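Ticket: Mixed household lot, contents do not match packing list
Status: Resolved
Opened by: Bastien Masson
Assigned to: Hervé Boyer, Le Goff order support
Opened: Sunday, June 23, 2019
Category: Wrong or missing item
Priority: Normal

Bastien Masson wrote:
We ordered the mixed household and toy lot from your Jallon range. The packing list has 41 lines. I went through it twice and two lines don't match what I have.

Line 8 says "handle, all white, no hole." I don't have one like that. I do have a white handle with a red end and a hanging hole, and it isn't on the list anywhere.

Line 10 says "spool, with thread." I have a spool, but I can't tell if it is the one you mean. The list gives no size or item code for it.

I need the list to be right before I put the lot on our shelf system. It won't accept an item without a code.

Hervé Boyer replied:
Thank you for the details. Please check three things:
1. The revision letter in the bottom corner of the packing list.
2. Whether the handle has a logo, and where it is.
3. Whether the carton label says Jallon or Betell. The two lots ship from the same dock and the lists look alike.

Please don't send anything back yet.

Bastien Masson wrote:
Revision letter is B. Carton label says Jallon. The handle has a round logo around the middle, red-orange. The hole is at the tip and has a black rim.

I also found a Betell list folded under the bottom flap. That one has no handle on it at all, so I put it aside.

Hervé Boyer replied:
Revision B is the old list. The all-white handle was dropped from the Jallon lot in November and replaced with the red and white one under a new code. The carton was packed to revision C but went out with the B sheet. The Betell sheet should not have been in there and you can throw it out.

I have asked for the C sheet. In the meantime, keep all the items from the lot in one place so they don't get mixed into other stock.

Bastien Masson wrote:
Everything is together in one gray bin, nothing else from our stock is in with it. The handle is on the left.

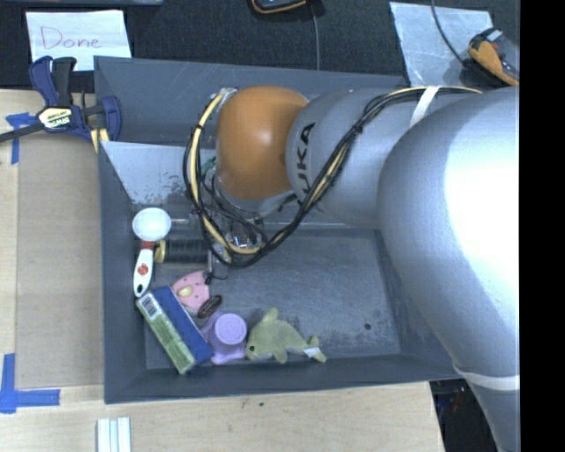 Attachment 1: Gray bin with the lot. White handle, red end up, near the left wall.

Hervé Boyer replied:
Received. The handle matches line 8 on revision C. The C sheet went to your account email just now. On that sheet the spool on line 10 has its own code and the words "with thread" are gone, so use the new code for the one you have.

If your shelf system still has the B codes saved, delete the import first and then load C. Loading C on top of B gives you line 8 twice.

Bastien Masson wrote:
Loaded C on top of B before I read that. Line 8 showed up twice. Deleted both imports, loaded C again, now it shows 41 lines and no errors. The spool took the new code.

Please also fix the label on the Tinine refill order if it uses the same sheets. It hasn't shipped yet.

Hervé Boyer replied:
Tinine has its own sheet and is not affected. I checked your open order and it is correct. Closing this ticket. Reply within 8 days to reopen it.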